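How Do You Teach a Robot to Tidy Up?

Robot School, part 3. For readers 8 and up. Grown-ups can read it too.

Quick question. How did you learn to tie your shoes?

Bet you didn't read a big long book about it. Somebody showed you. Maybe they put their hands on your hands and moved your fingers through the loops. Then you did it badly. Then you did it less badly. Then one day, shoes tied, off to the park.

Lots of robots learn the same way now. Someone shows them. That's what this part is about.

The old way first

For a long time, if you wanted a robot arm to do a job, you typed in every move. Go left this much. Go down this much. Close fingers. Stop. Go up. And so on and so on.

Works great in a car factory. The door is always in the same spot, the bolt is always in the same spot, the robot does the same thing all day and never gets bored.

Now try it with a pile of toys. Uh oh. A pile of toys is never the same twice. The ball rolled. The teddy is upside down. The scarf is on top of the duck. Your list of moves is no good any more, and you have to start typing all over again.

So people tried showing instead of typing.

Way number one: by hand

A person takes hold of the robot's arm and moves it. Just like somebody moving your hands through the shoelaces. The robot goes floppy (not all the way floppy, it won't flop on the floor) and lets itself be pushed around. While it's being pushed, it remembers. How bent is my elbow? How bent is my wrist? Are my fingers open or shut? It writes all that down many, many times, faster than you can blink.

Good thing about this way: it's easy to get started. You grab, you move.

Bad thing: your arms get tired! Also your own hands and elbows can get in the way of the camera, and then the robot can't see what it was doing.

Way number two: by remote control

The person doesn't touch the robot at all. They hold a controller, or wear a special glove, or move a little arm that looks like the big arm. Whatever they do, the robot copies. Move up, robot moves up. Squeeze, robot squeezes.

There's a big word for this, teleoperation. "Tele" means far away, like in telephone. "Operation" is just making something work. So, making something work from far away. Far away can be another city, or it can be one step to the side.

Dorota Walczak teaches robots at a small lab called Garkach. She told us the first hour is the funniest. "You think up and it goes sideways. Your brain has to move into the robot's arm. After a while it does, and then you go home and reach for your toothbrush much too slowly."

Robots need to see, too

Moving is only half of it. The robot also has to know what things looked like while it moved. So there are cameras. Some of them stay still and watch the table. Another one might look from higher up. Every picture gets matched with what the arm was doing at that very moment. Picture, move. Picture, move. Picture, move.

And the table needs stuff on it! Dorota likes a good mess. Hard things, soft things, round things, crinkly things. If you only ever practice on one red block, you get very good at one red block and nothing else.

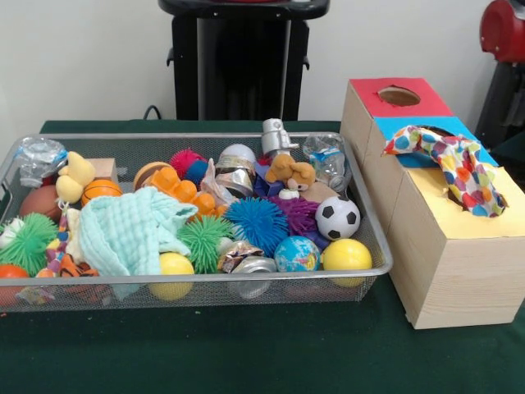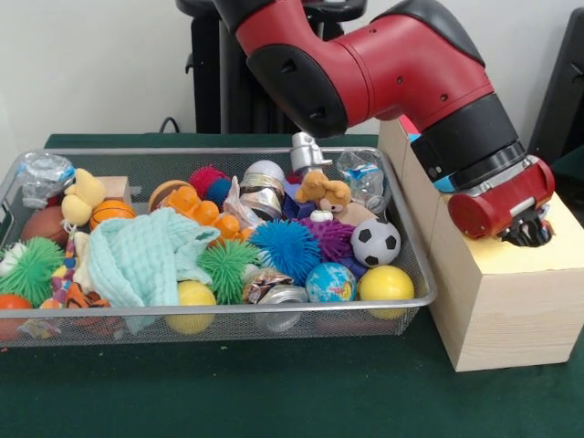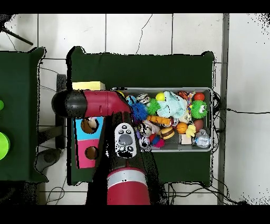

Toys, toys, toys, all on a green cloth. In the first picture, find the little silver robot standing up at the back. In the second, the big red and black arm has its fingers over the wooden box.

Why are toys hard?

You pick up toys all day and never think about it. For a robot each kind is a diferent puzzle.

Balls. They roll away if you bump them. You have to come down from above, nice and straight, fingers on both sides.

Spiky rubber balls. Wobbly! The spikes bend, so where does the ball really start? Squeeze a bit more than you think.

Plush toys. Soft, so easy to grab. But grab just the ear and the whole teddy swings around like a bell.

Crumpled bottles. See-through. Cameras have a hard time with see-through, they look at the bottle and mostly see what's behind it.

Cloth. The worst one, says Dorota. It never has the same shape. Pick it up by the middle and it's a ghost, pick it up by the corner and it's a flag.

When a person shows the robot how to pick up a cloth, they don't explain any of this. They just do it. The robot has to work out the secret from lots and lots of goes.

How many goes?

More than you'd want to do. For one job, putting toys from one place to another, Dorota's team did 600 goes. That took them from January to the middle of spring. And they didn't keep them all. 419 were good enough. In the others somebody sneezed, or the toy fell, or the lunch bell rang and the person stopped halfway.

Wait, throw away the ones where the toy fell? Sometimes yes, sometimes no. If the toy fell and the person calmly went back and picked it up again, keep it. That's a really useful thing to show. Robots drop stuff, and they need to know what to do next. If the person gave up and said a rude word, bin it.

Then the robot practices

All those goes get fed into a computer program. The program looks for patterns. When the picture looked like this, the arm did that. It gets things wrong, fixes itself a tiny bit, gets things wrong again, fixes itself again. This part can take all night, the people go home and sleep.

In the morning comes the test. Hands off. No controller. Put some toys out, press start, and watch.

The first test is usually pretty bad. The arm might reach for a ball and close its fingers next to it, on air. Or it stops and does nothing, like it forgot why it came into the room. Then the people look at what went wrong and show it more of the tricky bit. More goes, more practice, another test.

Can it learn something nobody showed it?

A little. If it's seen lots of different balls it can probaby handle a new ball. If it has never seen a cloth, don't expect much. And it doesn't know what a teddy is, or that you might love it. It knows shapes and colors and moves.

Try it at home: be the robot

You need two people, a bowl, a blindfold (a scarf is fine) and a few soft toys.

One of you is the robot. Sit down, put the blindfold on. You can only use one hand and only your thumb and one finger.

Round one. The teacher uses words only. "Left. Down. More down. Close." Get one toy in the bowl.

Round two. The teacher holds your wrist and moves your arm for you. No talking.

Round three. Nobody helps. Same toy, same place. Can you do it from memory?

Round four. The teacher quietly moves the toy. Try again. Ha.

Swap over and let the other one be the robot. Which round was quickest? Which one was the most annoying? Write it down or draw it.

Words to know

Gripper: the robot's hand. Often just two fingers.

Joint: a place where the arm bends or turns. Your elbow is one.

Demonstration: one go at showing the job, start to finish.

Teleoperation: moving a robot by remote control.

Next time in Robot School: part 4, why robots are so scared of stairs.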